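# Chore automation

**Chore automation** is the use of programmable machines for small, varied manual jobs that have usually been left to people: folding laundry, clearing tables, loading dishwashers, wiping surfaces, packing mixed goods and feeding parts to a machine on a shop floor. The term is normally kept apart from *fixed automation*, in which the object, its position and the motion are known in advance. A welding cell or a bottling line falls outside it. So does a domestic washing machine, although the washing machine has removed more household labour than any robot arm.

As of 2021 no general-purpose machine carries out a full range of household chores without supervision. Single-purpose floor cleaners and lawn mowers are widely sold. Arms able to handle unfamiliar objects exist mainly in laboratories and in a limited number of warehouses, where the range of objects and the cost of a mistake can both be kept under control.

## Scope

Chores are commonly sorted by the kind of contact they require.

- **Surface coverage.** Vacuuming, mopping, mowing. The machine must pass over an area and avoid obstacles. Little or no grasping is involved.
- **Rigid pick and place.** Moving cups, tins, boxed goods or machined blanks from one known region to another.
- **Deformable handling.** Cloth, bags, cable, food, bin liners. The shape of the object changes when it is touched.
- **Tool use.** Scrubbing, cutting, sweeping, driving screws by hand-held tool. Force has to be controlled through a second object.
- **Mixed sequences.** Tidying a room or resetting a workbench, in which the list of steps depends on what is found.

The first class is commercially mature. The second is mature where lighting, containers and object types are controlled. The remaining three are subjects of research, with narrow exceptions such as industrial sewing aids and automatic cable strippers.

## Equipment

Most experimental work uses an articulated arm with six or seven joints, fitted with a two-finger gripper, a suction cup or a multi-fingered hand. Two-finger grippers are the most common choice. They are sturdy and simple to model, but they cannot easily turn an object within the grasp, and many household tasks are arranged around exactly that movement. Multi-fingered hands can do so in principle. They are heavier, need more maintenance and have many more joints to control.

Cameras are placed either at a fixed point overlooking the work area or on the wrist. A fixed camera gives a stable view of the whole table, which the arm may block at the moment of contact. A wrist camera keeps the fingertips and the target close together in view, at the cost of a picture that turns with the arm and is partly filled by the gripper itself. Many groups use both.

Experimental arms are usually mounted on extruded aluminium profile, which can be re-cut and re-bolted when the layout changes. Power supplies, controllers and pendants tend to share the bench with the task objects, and the wiring is itself one of the harder things for a machine to handle.
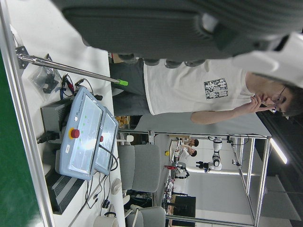

*Laboratory bench seen past a robot gripper, with two teach pendants, one marked Universal Robots, cables and bagged parts on the table.*

A bench in this condition is a useful measure of the problem. A technician asked to clear it would separate live cables from spare ones, leave anything fixed to the rail where it was, and put bagged components away unopened. Each decision rests on knowledge of what the objects are for. Current vision systems can label many of the objects and still give no guidance on which may be moved.

## Control methods

### Scripted motion

In scripted motion an operator records positions using a teach pendant or by guiding the arm, and the machine replays them. Accuracy is high and behaviour is predictable. The method fails when an object has shifted by more than the gripper can tolerate. It remains the standard approach to machine tending.

### Model-based planning

A planner is given a geometric model of the arm and its surroundings and computes a path free of collisions. Grasp points are chosen by geometry or by a trained detector. Planning works well for rigid goods. It is weaker with cloth and cable, whose state is costly to estimate and slow to simulate.

### Learning from demonstration

A person performs the task through the robot, by remote control or by moving the arm directly, and a model is fitted to the recorded motions and camera views. The method needs no explicit description of the object. Results depend strongly on how varied the demonstrations are, and a model trained on one table may perform poorly on another of a different height or colour.

### Remote operation

Some services keep a person in the loop, either continuously or on request. Whether such a system counts as automation is disputed. Itziar Alcaraz has argued that published task times should state the share of each run under human control, on the grounds that a machine needing constant help moves labour from one place to another without reducing it.

## Evaluation

No single test is generally accepted. Laboratories report success rates on tasks of their own design, which makes comparison difficult. Common weaknesses include resetting the objects by hand between attempts, using one set of objects throughout, and leaving out attempts stopped by the operator.

The Hastley bench trial, completed in March, was an attempt at a stricter procedure. An arm supplied by Vogler was given 675 attempts at returning mixed small parts to a partitioned tray. Of these, 608 ended with the part in the correct compartment and without operator contact. The remaining 62 failures recorded as handling errors were mostly dropped bags and parts caught on cables; the other attempts were void through power or network faults. The trial report noted that rigid parts in open view accounted for few of the errors.

Dirceu Evangelista, reviewing the trial, observed that the success rate of a single step is a poor guide to a whole chore. If a job consists of 20 steps and each succeeds 95 times in 100, independently of the others, the full job will be finished without error in little more than a third of attempts. Recovery from error therefore matters more than the quality of any one grasp. Human workers drop things often and pick them up again without treating the event as a failure.

## Use on the shop floor

Shop-floor chores are generally considered nearer to automation than domestic ones. Floors are level, lighting is constant, access can be restricted and the same job recurs many times in a shift. Machine tending, palletising and simple inspection are in regular use. Cable routing, bag opening, sorting of mixed scrap and end-of-shift cleaning are still done largely by hand.

The Grodside plant runs 2 tending cells on loading and unloading work. Swarf removal and bench cleaning in the same area remain manual. The plant's published account gives changeover time as the main limit: a worker moves to a new part after a short spoken instruction, whereas a cell requires new fixtures and a test run.

## Use in the home

Homes lack nearly all of the conditions listed above. Furniture moves, storage differs from house to house, and children and animals may enter the work area at any time. Price is a further limit. An arm, a mobile base and the sensors they need cost far more than the appliances with which they would compete, and most of the chores concerned take a person a few minutes.

The Momudano project studied table clearing in furnished test flats. Plates and mugs were handled reliably when set apart from one another. Stacked crockery, cutlery and paper napkins were not, and the project's later work was confined to loading a rack from a prepared counter.

## Safety

Arms intended for use near people limit speed and contact force, and stop when an unexpected load is detected. These measures concern the arm itself. A limited arm holding a knife or a pan of hot water is still dangerous, so a risk assessment has to cover the tool and the object as well. An emergency stop within reach of the operator is normal practice in laboratories.

## See also

- Collaborative robot
- Deformable object manipulation
- Machine tending
- Teleoperation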